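Two-Arm Shelf Picking with a Carried Basket
Project report, Group 5
Rania Rizk, Vojtěch Beneš
Supervisor: Iida Kinnunen
March 22, 2019

3. Method

The task requires one hand to carry a shopping basket while the other picks bagged snacks from a store shelf. Earlier work in our group (Prantl's Clitel planner) treated the basket as fixed to the floor. In our setup it hangs from the hand and changes its tilt whenever the torso moves, so the place position has to be estimated again before each release.

Wrist images are used for the final approach and for checking the grip on the basket handle. Head images are used to choose the next bag.
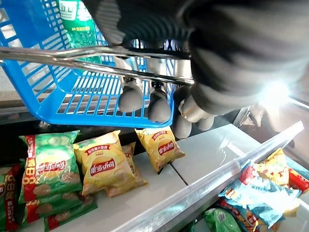
Figure 3. Wrist view with the gripper closed on the basket handle, chip bags on the shelf below.

The wrist detector was trained on 2319 labeled images, of which 2000 were used for training and the rest for validation. Labels were drawn as polygons. Boxes gave poor results on overlapping bags of the same color, where one box often covered two items. Printed logos were not used as an orientation cue.

3.2 Grasp selection

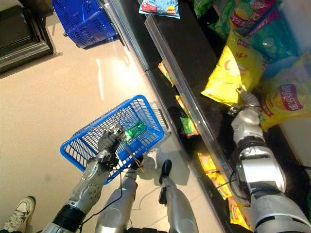
A grasp candidate is scored on free edge length, distance to the price rail, and the reach left in the picking arm. Candidates behind another bag are dropped. The carrying arm is held at a fixed elbow angle during the approach, and its wrist is left compliant to limit swing.

4. Results

We ran 53 trials. Most failures came from the fingers sliding on the film before closing. The second most common cause was a late tilt estimate, which put the release point over the basket wall. Lowering the approach speed reduced the first type but had no effect on the second. Trials on the lower tier are planned for April.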